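Front desk for small spas - talk notes, October 24, 2023

Slot is 20 min. Do NOT run over, lunch is right after and they will leave.

Open - thank Wanting Liao for the invite, she set up the whole afternoon. Say I ran the desk at Cestine before I ever owned anything. Still think like a desk person. Hands up who answers their own phone between clients? Wait for it. OK keep them up if you've picked up with oil on your hands.

Point one. Cancellations. Start with the money because they came for the money.

Last year at the Bilach location we logged 1,409 late cancels or no shows. Out of every booking, yes, but that's still 1,409 empty hours with a therapist standing there. Pause. Let them do the math for their own place.

What we tried first - deposit on everything. Bad idea. Regulars hated it, one lady who'd been coming every other Friday for years just stopped. Dropped it after a month. Second try, card on file, no charge unless you cancel same day. Much better. Wording matters more than the policy. Read the old text out loud, then the new one:

Old: "Failure to provide adequate notice will result in a fee."
New: "If something comes up, let us know the day before and there's no charge."

Same policy. Way fewer angry phone calls. Let them write it down, go slow here (I always rush this bit).

Exceptions - sick kid, car trouble, funeral. Desk decides on the spot, doesn't ask me. One free pass each, note it in the client file. If the desk has to go find the manager the client has already made up there mind about us.
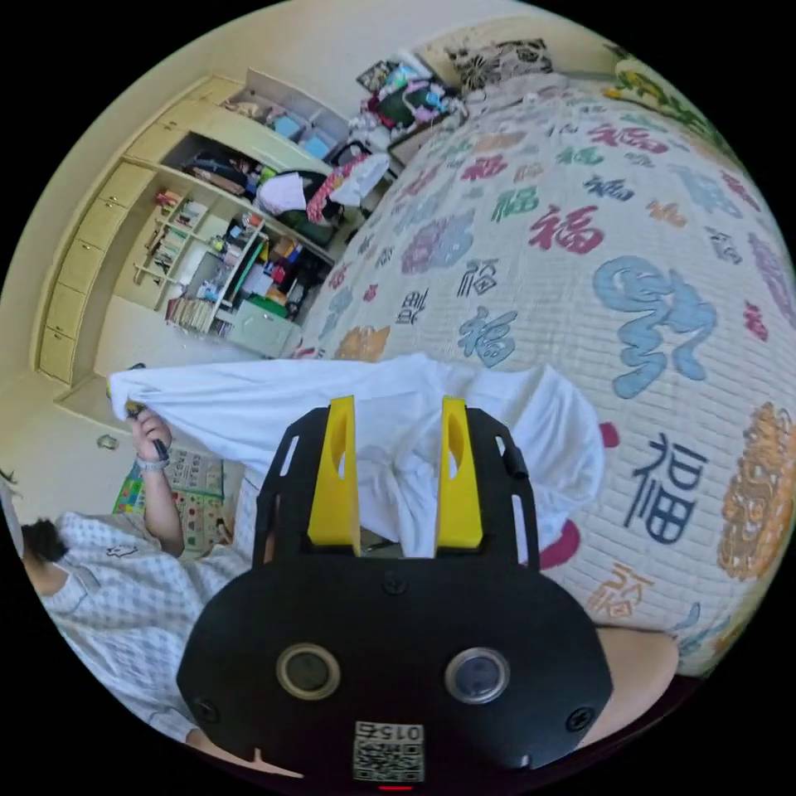

White cloth on the bed, one corner lifted.

Point two. Gaps between appointments. Everybody books back to back because the software lets you. Cui was our worst for this - 60, 60, 60, all day, and by 3pm running late on every single one. Then the therapist skips the chat at the end, and the chat at the end is when people rebook.

So - build the gap in. Block it in the calender so the online booking can't eat it. Call it something boring like "reset" so no one is tempted to sell it. Yes you lose a slot a day. We lost one and got it back in rebookings by December. Don't promise them the same result, small town, different crowd.

Somebody will ask about 90 minute sessions. Answer: longer gap, not the same gap. Move on.

Point three. Rebooking at the desk. Script, keep it short. "Do you want the same time again?" That's it. Not "would you like to rebook," too easy to say no. If they say they'll call, fine, smile, hand over the card, don't push. They just came out of a massage, they're half asleep, last thing they want is a pitch.

Story here - the Clurkard client who booked six months ahead because the desk girl asked which day her daughter had swimming. (Tell it quick. It got a big laugh last time, no laugh the time before. Skip if behind.)

Packages - only say this if asked. Five packs sell, ten packs sit there. People lose the ten pack card and then you argue about how many are left. Put it in the computer.

Price - going from 110 to 120 for the hour. Told everyone six weeks ahead, sign at the desk plus one email. One email! Don't apologize in it. We sent it to 2,322 people and got a handful of replies, mostly asking about parking. 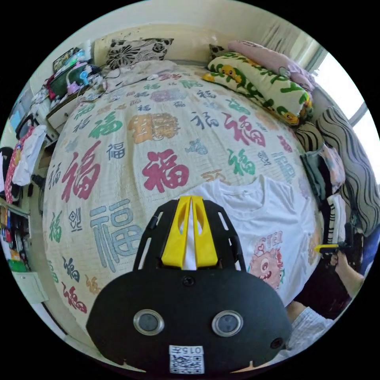
QUESTIONS THAT ALWAYS COME UP

Tips on the card machine? Yes, but therapist leaves the room first. Never have the person who did the massage hold out the screen.

Intake forms on paper or online? Online before the visit, paper clipboard as backup for walk ins. Ask about injuries, pregnancy, blood pressure, allergies to oils. Therapist still asks again in the room, people forget or they don't read it.

Late arrivals? Session ends when it was going to end. Say it kindly at check in, before they go back, not after.

Gift cards with no phone number? Take a phone number. Please. For both people.

Software? Not going to name one. Whatever you have now is proably fine, you're using a third of it.

Close - if they do one thing this week, rewrite the cancel text. Tonight even. Slide with my email stays up. Copies of the wording are on the table by the door, take one for your desk person too.

Remind them feedback forms go back to Wanting, not me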